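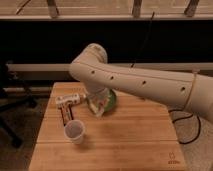
Session 7: Small objects on a table

Handout for the Skirkero evening drawing course, revised July 28, 2018

Right, we've done single objects to death, so this session is all about groups. I want you thinking about how things sit together on a tabletop, and how much bare wood you leave between them (more than you'd expect, usually!). Bring a soft pencil, a putty rubber and the Annamalai pad if you bought one. Any paper will do if you didn't.

Start with the biggest round shape you've got. A bowl is lovely for this. Find the ellipse of the rim first and draw it lightly, all the way round, even the bit you can't see. Most of us make the back edge too flat and the front too deep — I still do it when I'm tired. Then put your cup in, and check its rim against the bowl's.

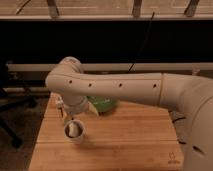
A cup near the front of a table will show you a more open ellipse than one further back, if they're the same height. Try it at home with two mugs before next time. Pavithra Chowdary asked in the last session whether she should measure this or trust her eye, and my answer is measure first, then trust. Hold the pencil at arm's length, one eye shut, elbow locked.

Now shadows. Keep them soft and keep them attached. A round thing has a small dark patch right underneath where it meets the wood, and that patch does more work than all the fancy shading on top. Put it in early. 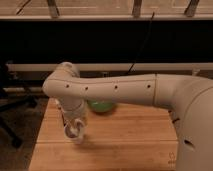 Green ball shape with a small dark shadow on the wood beneath it.

Long thin objects are next, and I love these. Sticks, pens, anything narrow at a slant will lead the eye across the page, so decide where you want it to go. Let them disappear behind something too! Overlap tells us what's in front without a single bit of tone.
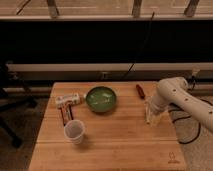

Overlap: two slender sticks running down behind the cup, with the green bowl further back.

Homework is page 28 in the Josefina Toledo booklet, plus one group of your own, drawn twice from different chairs. Give it 32 minutes each time and then stop.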